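Setting up the handheld gripper station without wasting a day's recording

Most guides to handheld grippers tell you that you pick them up and start. The sales talk for the Cellivon pair we use says much the same. I have looked after ours since October and I don't believe it. They are easier to live with than an arm bolted to a bench, I'll give them that, but a badly set up station still produces hours of recordings that go straight in the bin, and it does so without a single warning on the screen.

What follows is how I set up and look after the station at Sullwood. It covers two handheld grippers with marker cubes, one head camera and one table. It doesn't cover training anything with the results. Gervásio Sampaio deals with that and has his own opinions.

What you need

A table you can leave where it is
A patterned cloth
Two grippers, charged, with both cubes fitted
The head camera and its strap
A hex key for the cube screws
A soft dry cloth, and a second one for when you lose the first
Masking tape
The log sheet

You can skip the calibration board that comes in the box if you are only checking an existing setup. You can't skip it after a cube has been off.

Step 1. Look at the cubes before anything else

Hold each gripper under a lamp and turn it round slowly. You are looking for scuffs, fingerprints and lifted corners on the printed faces. A lifted corner is the worst of these. The marker still gets read, only slightly wrong, and slightly wrong is much harder to find later than missing.

Wipe the faces with the dry cloth. The manual allows a damp one. I tried that in October and the ink on one face went grey, so draw your own conclusions.

Now try to twist the cube with finger and thumb. It should not move at all. If it does, tighten the screws a quarter turn at a time, going corner to corner, then do the full calibration again. Yes, the whole thing. Dilruba Khan once put a cube back "exactly where it was" and we lost 34 recordings finding out how exact that had been.

Step 2. Check the fingers

Open and close each gripper fully 10 times. The fingers should meet along their whole length and come apart without sticking. If one side lags, clean the slide first. People like to reach for the spring straight away, and in my experience the spring is hardly ever at fault. Fluff is.

Write the opening width from the software next to what you measure with a ruler. The software is confident about this number. I would still use the ruler.

Step 3. Lay out the table

Put the cloth on and pull it flat. I was doubtful about patterned cloths, having been told by the supplier that a regular check would confuse the tracking because every square looks like its neighbour. On our station a plain white cloth did worse. There was nothing on it to hold on to. I wouldn't claim this is true everywhere, only that you should test both and not take the supplier's word, or mine.

Fix the cloth with tape under the table edge, where it won't show. A cloth that creeps during a session moves every object sitting on it.

Set out the objects for the task. Loose leads count as objects. If a cable is part of the task, lay it the way it would really lie. If it isn't, take it off the table.

Step 4. Put the camera on and find your stance

Tighten the strap until it is a little uncomfortable. Tilt the camera down until the whole working area is in view with your head held normally. Don't tilt it to suit how you stand when you're being careful, as you'll stop being careful within five minutes.

Stand square to the table with both grippers held out in front and pointing down at the cloth. Both cubes need to be in view in this position, and it is worth saving one still from the start of each session to compare against.
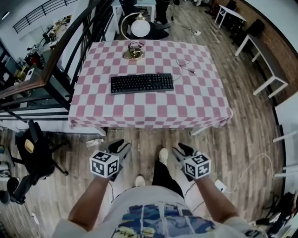 Step 5. Do the reach test

From your starting stance, move each gripper slowly to the four corners of the table and back. Watch the tracking on the monitor, or better, have someone else watch it and call out. Then cross your wrists. One cube will hide the other at some point, and you want to know where.

The tracker fills short gaps by guessing. Its makers have a nicer word for it. Set the gap limit to 60 milliseconds and let it drop anything longer. You'll lose more recordings on paper and keep more that are worth having.

Step 6. Record one throwaway run

Do the task once at normal speed and play it back straight away. Look for jumps in either gripper's path, and check that the fingers close on the playback when they close in the video. If the two are out of step, restart the recording software. Restarting the grippers as well does nothing that I can measure, although Drita Hodžić swears by it.

Looking after it

Every day: wipe the cubes, twist test, throwaway run.
Every week: clean the slides, check the strap stitching, look at the charging contacts.
Every 2,070 closes, according to the manual: change the finger pads. I have no idea where they got a figure like that. Ours were worn smooth well before it, so go by feel.

Last checked against our own station on Mon 15 April. The pad part number changed with the newer grippers, so read it off the old pad before you order.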